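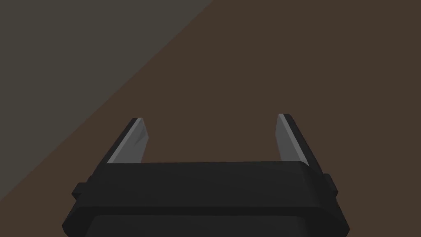 Section 4. Preparing the Simulated Cell and Handing Over Picking Work

4.1 Scope

This section applies to sites where the Plollilico gripper cell takes over loose-item picking from manual stations. It covers simulator checks, the change in operator duties, and the first supervised shifts. Mechanical mounting is covered in Section 2. Revision dated January 17, 2024.

Every pick routine is run in the Bandura simulator before it is released to the floor. Operators who previously picked by hand are expected to take part in these runs. They know which items roll, which ones nest, and which ones get returned damaged. The integrator usually does not.

4.2 Before you start

1. Log in to Bandura with a Cell Operator account. Picker accounts from the old station terminals do not carry over. The site administrator must convert them.
2. Load the site file. The default site file contains no items.
3. Select the wrist view. Confirm that both fingers appear and that the gap between them is clear.
4. Set the gripper to OPEN. If the status line reads UNKNOWN, cycle the tool once and check again.
5. Run routine 562 (open, close, open) with no item loaded.

Note: Floor and wall surfaces in the simulator are drawn in plain colors with no texture. Do not use them to judge lighting at the real station.

4.3 Item trials

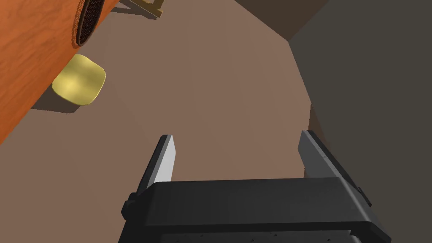
6. Load the mixed-item set. Use items of different sizes and shapes, including at least one that is too large to fit wholly in the wrist view.
7. For each item, mark the intended grip point in the Item panel. Where one item lies against another, mark which of them is to be moved first.
8. Start the trial at reduced speed. Watch the finger clearance next to walls and box sides.
9. Enter a result for every attempt: HELD, SLIPPED, or NOT TRIED. Do not leave the field blank. Blank results are counted as HELD in the Grillach report.

Caution: Closing force in the simulator is not limited by item type. A HELD result on a soft item does not show that the item would be undamaged. Confirm soft items on the physical cell at the lowest force setting.

4.4 Changes to operator duties

Once the cell is released, the manual picking position at that station is closed and replaced by a cell operator position. The cell operator:

- clears stopped picks and restarts the cell
- refills the infeed and removes rejected items
- keeps the exception log
- requests routine changes through Ursu

The cell operator does not adjust force limits or edit routines on the live cell. Edits are made in the simulator and approved by the shift lead.

Lifting and reaching are reduced. Standing time and screen time are not, and on some shifts both go up. Rotate operators every 2 hours between the cell and a manual station. Rotation also keeps manual picking skills current for periods when the cell is down.

Pick rate must not be used as an individual performance figure after handover. The cell sets the rate. Remove the station from the rate board before the first supervised shift.

4.5 Supervised shifts

10. Schedule 4 supervised shifts. A trained lead must be within sight of the cell for the whole of each shift.
11. Keep the manual station equipped until the last supervised shift has been signed off.
12. At the end of each shift, compare the exception log with the simulator results. Any item that stopped the cell more than 9 times goes back to step 6.
13. Send the signed log to Sinan Öztürkmen, Commissioning.

Note: Sites starting up in July should plan supervised shifts outside the shutdown weeks. Shifts run with temporary staff only are not accepted for sign-off.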